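27 June 2018

Went to Lamisi's thing about feet. I had promised her in the spring and I couldn't think of another excuse, so I sat in a folding chair after work for an hour and a half while a man named Cornel Bălan told us we have all been walking wrong.

His argument, as far as I could follow it: shoes have made our feet lazy, lazy feet make bad knees, bad knees make bad backs, and bad backs make you sleep poorly and get short with your family. The cure is insoles. Specifically the Fudetti insoles, which he happened to have in the trunk of his car.

I don't doubt that some people have sore feet. I have sore feet. I just notice that the talk always goes from "your body is amazing and knows what to do" to "it needs this" without slowing down for the turn. Two years ago it was the Skaso sandals with the bumps, which were going to fix my circulation. I wore them for most of a summer and what I had at the end was the same circulation and a rash.

He had everyone take off their shoes and stand on one leg. I wobbled. Then he had us stand on the insoles and try again, and I wobbled less, and there was a murmur in the room. But of course I wobbled less. It was the second try! I asked if we could do it once more without them and he said we were short on time. We then had twenty minutes of questions.

Bernice Wumbei asked whether they'd help her heel, the left one, where she had the shot in November. He said he'd seen wonderful results with heels. He'd seen wonderful results with everything anybody brought up, including Kobina's hip, and Kobina Agbenyega is waiting for a new one. I thought that was going too far and I said so to Lamisi in the parking lot. She said I had my arms crossed before he even started. Maybe I did. The room was cold.

The handout says 300 people tried them and most "reported improvement." Improvement in what? Compared to whom? There's a little number after the sentence as if there's a footnote, and I turned the page over and there's no footnote, only a drawing of an arch. The price is $116 a pair and you're supposed to replace them yearly. Two pairs if you're on your feet for work.

Nana Amoah bought them. She told me on the ride home that even if it's all in her head, her head is where the pain is, so what do I care. I didn't have a good answer. I said I cared about the $116. She said it wasn't my $116. That's fair, and we talked about her sister's kitchen after that.

Tried the one-leg business again before my bath, barefoot on the tile. Did it five times on each side. By the fifth I was steady as a post on the right and passable on the left, no insoles. I would like to mail this result to Mr. Bălan but I know what he'd say, he'd say barefoot is wonderful too.

My plan is what it was before. Walk to Oston Street and back in the mornings, take the old brown Gajdoš shoes in to see if the heels can be rebuilt, and ask the doctor about the left foot in August if it's still grumbling. Must remember to call Bernice and ask (nicely) whether hers came with a receipt. 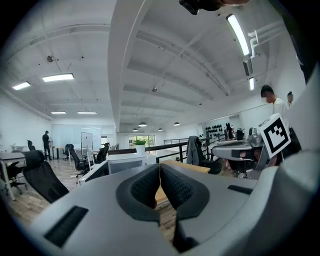
Still thinking about those insoles, and what bothers me most is how slick they were on top. My sock slid around on them while I was standing there. If somebody wants my money for my feet, give me some grip. The two dark pads in this photo have a black rubber surface with a honeycomb kind of texture to it, and I would sooner believe in a pair of soles covered in that than in anything about lazy arches. I'd still want to try them twice before I paid. Lamisi wants the folding chair back by Friday, and it's still in my trunk.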